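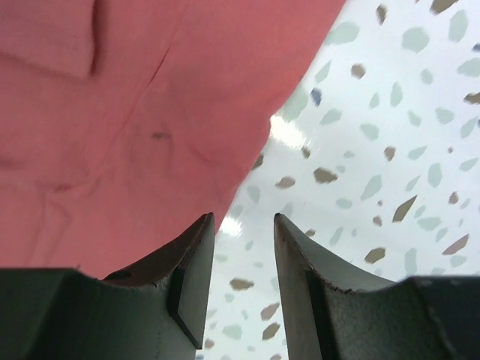 4 min read

Home Kitchens Laundry Surfaces Archive Subscribe

Folding on stone

A cloth folds only as well as the surface under it allows. On a bed, the mattress gives way beneath the hand and the crease wanders. On a carpet, the fibres grip the underside and the top layer travels further than the bottom one. Terrazzo, polished and level, has neither fault, and a growing number of households now fold on the worktop.

The material is simple enough: chips of stone set in a binder, ground flat and polished. Pale green, brown and dark blue chips in a white ground make a busy pattern, and a plain red cloth laid over it has an edge that can be read at a glance. A patterned cloth on the same top is harder to square up.

Gloss is a mixed benefit. A polished top lets fabric slide, so a cloth can be turned without lifting it. It also throws back the light, and glare beside a hem can hide a small error in the line. Moving the lamp to the side cures most of this.

The method used in the laundry room at Fladon, a guest house refitted in September, takes 2 passes. In the first, the cloth is spread and smoothed from the centre outwards with the flat of the hand. Long creases are worked towards the nearest edge. Short wrinkles usually mean that a layer beneath has moved, and pressing from above will only set them. The layer has to be lifted and laid again.

In the second pass the corners are brought over. A corner that comes down blunt has normally been picked up too far in from the tip. Taking the hem between finger and thumb, 2 centimetres from the point, gives a sharper result on medium cottons. Marks are best looked for at this stage, while most of the cloth is still open. A small brownish smudge on coral red is easy to miss once it has been folded inside.

Fladon keeps 146 cloths in use and stacks them in piles of 16. Taller piles lean, and the lower folds take a hard line that needs the iron.

Upkeep of the top is light. Wipe it with a damp cloth and mild soap, dry it fully, and keep vinegar away from any terrazzo that contains marble.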